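Desk organizer

From Ullonora, the household reference
By the Ullonora editorial staff
December 10, 2023

A desk organizer is a container or set of joined containers used to hold writing instruments and small office supplies on a work surface. The term covers simple pen cups, flat trays with dividers, and combined units that have both upright and shallow sections. Organizers are sold for offices, schools, and homes, and are commonly made of metal, plastic, or wood.

Form

Most combined organizers have a tall compartment for pens and pencils and a lower tray for clips, erasers, and notes. Mesh is widely used for the upright part, as it is light and lets dust fall through. The low tray is usually placed toward the user so that its contents can be reached without lifting the hand over the taller section.

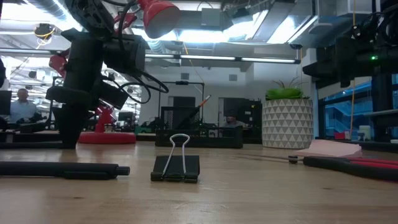 Items too wide for the tray, such as large binder clips and stacks of sticky notes, are often left on the desktop. Binder clips can be stored with the handles folded flat against the body, a position that takes up less height and allows several to be kept in one section. Hand tools are generally kept apart from stationery, either in a drawer or at the side of the desk, as their weight can tip a light container.

Placement

An organizer is normally set at the rear of the desk, leaving the front clear for writing. A desk lamp is placed to one side, opposite the writing hand, to keep shadows off the page. Small potted plants are frequently added to the same row. Planters without a saucer should be kept away from paper goods.

In the Pronmont pattern, named for the office supply firm that published it, the desktop is divided into a working zone at the front and a storage zone at the back. The storage zone is limited to a depth of 21 centimeters. A later guide issued by Sustance kept the two zones but allowed the lamp base to stand in either one. 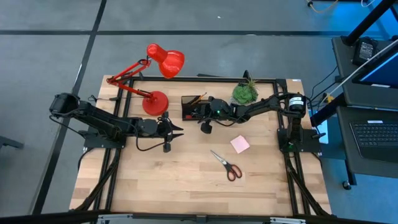 How often should a desk organizer be emptied and cleaned?
Once a month is enough for most desks. Remove the contents, wipe the compartments with a damp cloth, and let them dry fully before refilling.

Filed under: Office and Study > Storage > Desktop

Reader comments (3)

tsegaye_61: The 21 centimeter limit doesn't work on my desk. It's only 98 centimeters wide, so I need the depth.

paperdrawer: Could you add a section on drawer inserts?

mill_lane: I cleaned mine in February and found 5 dead pens. Monthly sounds right.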